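Chapter 4
The Loan Deal: How Clubs Borrow Players

By the end of this chapter you should be able to explain why a club would lend out a player it already pays, read the main terms of a simple loan agreement, and work out which club carries the wage bill.

Key terms: parent club, host club, loan fee, option to buy, obligation to buy, recall clause

Let's begin with a story, because loans make far more sense once there is a player in the middle of one! In August, Covilby had three strikers and only one place for them in the side. The youngest, Libor Polák, was 19 and had spent most of the previous season on the bench. Down the coast, Lanoven had just come up a division and badly needed goals. Neither club wanted a permanent sale. Covilby still believed in Polák, and Lanoven didn't have the money.

So they agreed on a loan. Lanoven paid a fee of 1,000 euros and took on part of his wages, with Covilby covering the other 300 euros a week. The contract ran to two pages, and almost every idea in this chapter can be found somewhere in it.

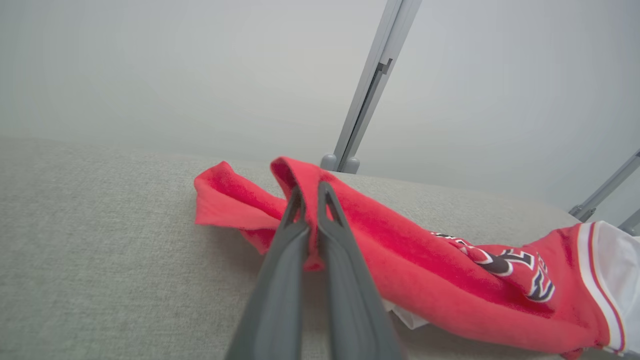 Look at what each side was really trading. Covilby (the parent club) gave up a player it wasn't using and got him real matches in return, played in front of real crowds against defenders who would test him every week. Lanoven (the host club) got a striker it could never have bought. Polák himself got playing time, and for a teenager that can be worth more than a raise.

Of course, the interests don't line up perfectly, and this is where the subject gets fun. Lanoven's coach, Ottavio Grasso, wanted to win games and had no duty to develop another club's talent. By October 2018 he had moved Polák out to the wing, a position Covilby had never planned for him. Could Covilby object? Could it call him back? The answer lay in a recall clause on the second page, and we will read it line by line in Section 4.2.

Before you go on, write down what you would have asked for if you had been Polák's agent. Keep your notes, as you will need them for the exercise on playing-time clauses.

4.1 Who Pays the Player?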